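# Written rules for picking cells: an interview with the safety lead at Trokwood

*26 July 2023*

Trokwood brought its internal code of practice for robot picking cells into force in February. The code runs to 68 clauses and applies to every cell on the site, including those used only for trials. The company's safety lead spoke to us about how it was drawn up and how it is applied.

The work began after a review of the Stela line, where each shift was found to be keeping its own start-up checks. "The checks were sound, but they were not the same checks," the safety lead said. "An operator moving from one cell to the next had to learn them again."

Under the code, a cell may not run until 4 points have been signed for: the arm's limits, the fixing of the bin, the state of the cables and the stop buttons. Clamps are to be tested by hand at the start of each shift. Trial speeds are capped at 50 per cent of the arm's rated speed until the cell has been approved.

Asked which clause had caused the most debate, the safety lead named the one on cables. "Engineers wished to route them as they saw fit. We now ask that the full reach of the arm be run slowly, with a second person watching the cables throughout. It takes time, and we have accepted that."

Bin wear is also covered. Scratches and lost paint are permitted, but a sharp edge or a loose fixing takes the bin out of use. Positions on the bench are to be marked, and any change is entered in the log, which held 1013 entries at the last audit by Bouchard.

The safety lead confirmed that suppliers will be asked to follow the same rules. Sernent has agreed to do so for its own test cells. "We do not expect the text to stay as it is," the safety lead said. "Clause 50, on tools left near the bin, is already being rewritten."
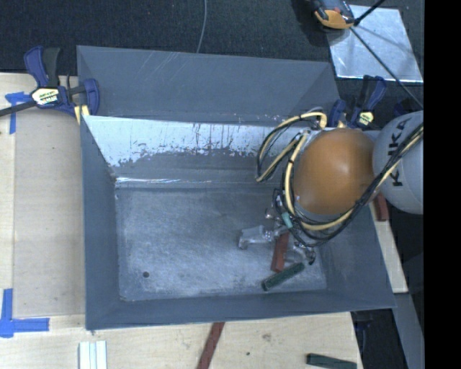

*A KUKA arm working in a clamped metal bin, with a red block and a green block beneath the gripper.*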